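Re: [armcell] Left hand drifting after flange swap

Hello all,

On the Skornis list Jeptoo Lema wrote:

> We swapped the flange on our left arm and now the fingers
> come down well off from where the software thinks they are.
> Right arm is fine. Do I have to redo the whole cell, or can
> I get away with just the one side? Also, how often do you
> lot check your bolts?

Just the one side, and don't let anyone talk you into the full routine! I did the full thing on Pumano back in January and lost most of an afternoon for nothing (the right arm came out the same as it went in).

What I do now: power down, take the hand off, wipe both faces of the flange with a dry cloth, and put it back with the bolts finger tight. Then go round them crosswise in 2 passes. If you tighten one fully before you start the next, the hand sits a whisker skew and you'll chase it for ever. Bring the arm up slowly and type in the new tool length before you let it anywhere near the table. I forgot that once and put a dent in a perfectly good tray.

Then look at your cables. Ours loop round the outside near the wrist and they need more slack than you'd think, so I turn the wrist joint by hand to both ends of its travel and watch whether anything pulls. If it does, undo the tie and start again. A tight cable looks just like bad calibration, I swear, it drags the hand over a tiny bit each time.

For the check afterwards I use the basket and the plate rack, as the basket wants the many-fingered hand and the plates are fussy about where the two-finger one comes in. Start at low speed, 8 goes each side, and write down any that miss.

Bolts: every 300 cycles for the first week after a swap, then every 3000. Mathew keeps the tally on our side and is far stricter than me. I still haven't sorted a decent way of marking the bolts, paint pen rubs off, so if anyone has a tip please shout.

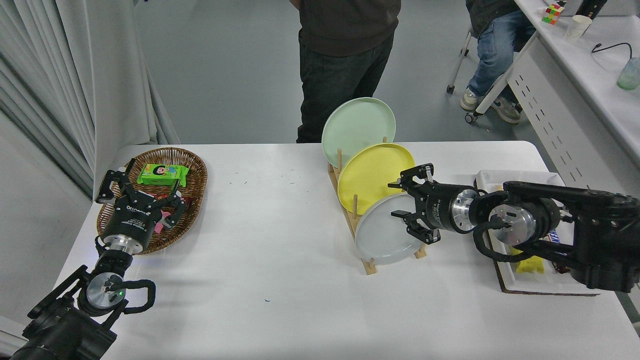 Nail varnish for the bolts, says Skodmont, one thin stripe across the head and on to the flange, and leave it overnight before you run anything.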